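Anyone used the Trellel two-arm sorting kit for small parts? Worth 3,269 or not?

Posted in Workshop and Light Automation

Xiomara Iwasaki

I help run a small repair and salvage business. We strip out dead appliances, test what comes out of them and sell the good parts on. A lot of the day goes on one very dull job: tip a mixed lot on to a bench, pick out the boards, put them in one bin, leads in another, small modules in another, rubbish in the last. I would love to stop paying people to do this.

Trellel have been on at me about their bench sorting kit. The quote is £3,269 a month on hire, with two arms, the controller, their software (called Slaoui, don't ask me why) and 2 days of set-up on site. The arms are made by someone else and Trellel put the whole lot together. Minimum term is 11 months, which already puts my back up.

The salesman says it will do "most mixed electronic parts out of the box". When I asked what "most" meant I got a brochure. When I asked again I got a longer brochure. It has a table of part types with ticks next to them, and there is a tick next to "cables and cords", which I find hard to swallow. I have watched grown adults struggle with a bag of our cables.

What I want to know from people who have had one, or something like it:

Does it cope with odd-shaped boards or only with nice square ones?
What happens with anything floppy?
How much babysitting does it need once the Trellel people have gone home?
Is the two-arm version any better than the single, or just twice the bill?

I'm not after a lecture about the future of work. I have a bench, a backlog and a limited amount of patience.

Gus Thibodeaux

We had the same kit on trial in February, so I can give you some of this. I went in expecting to send it back and we did send it back, but it was closer than I thought it would be.

First thing, get them to show it working on your stuff and not theirs. The demo parts they bring are lovely. They are clean, they are all a sensible size and I'd bet money that somebody has spent a long while making sure the software likes them. We insisted on our own bits, and they agreed after some sighing. The layout is fixed by them: bins at the corners, tray in the middle, one arm for each side, and you are told not to shift any of it once it has been set up. They mean it. One of our lads moved a bin along a bit to get his elbow in and we lost the rest of the morning.
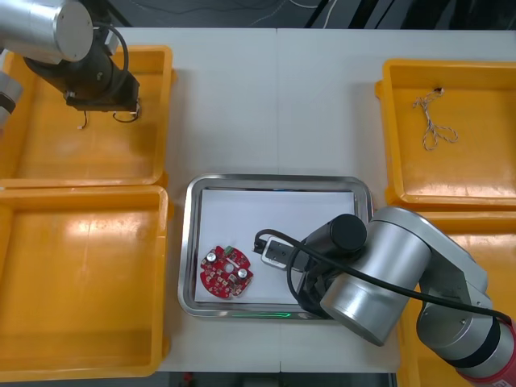 Our trial bench. Red board and a small module in the tray, a braided cord in the top right bin.

To take your points in turn. Odd-shaped boards were better than I feared. The round red ones like the one in my photo, with notches all round the edge and a couple of silver cylindrical capacitors on them, were no great trouble as long as they were lying flat. Put the same board down resting on another one and it was a coin toss. Bear in mind there is very little in that tray. It was set up for a few parts at a time with a sheet of paper underneath, and somebody has to put them there. That somebody is not in the brochure. If your plan is to tip out a crate and walk off, forget it.

Floppy things, no. I would put a line through that tick. A short cord on its own, fine, it would get there eventually. A lead with a device on the end of it was where it came unstuck, as the lead goes wherever it fancies. You can see the sort of thing on the right-hand arm, with the long black cable up over the top of it. Trellel call this "a known area for improvement". I call it a cable in the way.

Babysitting: over our trial it stopped and asked for a person 44 times. I kept a tally on the wall because I knew they would argue. They did argue. Their log had fewer, and the difference seems to be that they leave out any stop you clear by pressing the green button on the screen. Ask them how they count, and get the answer in an email.

Two arms or one, I can't say for certain as we only had the two. My feeling is that they spend a fair bit of time waiting for each other over the same tray. One arm and a bigger tray might do you as well for less money, but I'm guessing.

What was good: it was gentle. I don't think we had a single board damaged by the grippers, and I can't say that about our own staff. It also carried on at the same dull pace at four in the afternoon as it had at nine. If your lots were all boards and nothing else I would think about it quite seriously. Ours aren't, and from what you say yours aren't either.

Two things to check in the paperwork. The hire price did not include fingers for the grippers, which they class as wear parts. And the set-up days don't cover teaching it new part types, they cover teaching it the ones you name before you sign. So write a very long list before you sign.

Marcus Tillman

robots are always oversold, buy a vibrating sieve. we got one second hand and it has paid for itself

Xiomara Iwasaki

Marcus, a sieve won't tell a board from a phone charger. Thanks though.

Gus, this is very useful and a bit depressing. Did they let you out without the full term?

Gus Thibodeaux

Yes, but ours was a proper trial with its own short agreement. They don't offer it, you have to ask, and then ask again. Set-up was charged either way.

Marisol Oyelaran

I'll put the other side, though only partly. We have had the Trellel kit for a good while now and we are keeping it, and I still think the brochure ought to be ashamed of itself.

The main difference between us and Gus is that we changed the job to suit the machine. Cables come out by hand first. All of them, no exceptions. A person does this standing up at a separate bench and it goes quickly because they are only looking for one thing. What is left goes to the arms a few pieces at a time. Done like that, ours needs someone a few times in a shift and the rest of the time it gets on with it.

Whether that is worth £3,269 a month is another matter. You still need the cable person. You still need someone to load the tray, which in our case is the same person, and they grumble. I worked it through for our own wages and we come out slightly ahead, mostly as we run it into the evening. On a single day shift I don't believe we would. Do the sum with your own figures and do not use the calculator on Trellel's website, which assumes the thing never stops and nobody ever loads it.

A few smaller points:

Watch your lighting. Shiny trays and shiny yellow bins throw a lot of glare, and ours was much fussier near the window. A cheap blind helped a great deal.

The paper in the tray wants changing when it gets marked. Ours started treating a coffee ring as a part and trying to pick it up, over and over, very politely.

I'd disagree with Gus on one arm. We had a single arm from Wosari before this and it spent half its life reaching across to the far bins. Two is better if the parts are split evenly between the sides. If nearly everything you have goes to one side then I agree, you would be paying for an ornament.

Support is decent on the phone and slow by email. Ask for Tralard cover in writing if they offer it (it's their name for next-day repair). We were told it was included and then it wasn't.

Keisha Iwasaki

Xiomara's sister here, I do the books for the same business. Marisol, could you say how long it took before it was down to a few stops a shift? The salesman told us it would be like that from the first week.

Marisol Oyelaran

Longer than a week! It was well into the second month, and a good part of that was us learning what not to put in front of it. I'd plan on the first month's hire being money spent on finding out.

Xiomara Iwasaki

Right. I've asked for a trial on the same terms as Gus had, with a crate of our own parts picked by me and leads left in. They have gone a bit quiet. I'll post again if they come back with a yes.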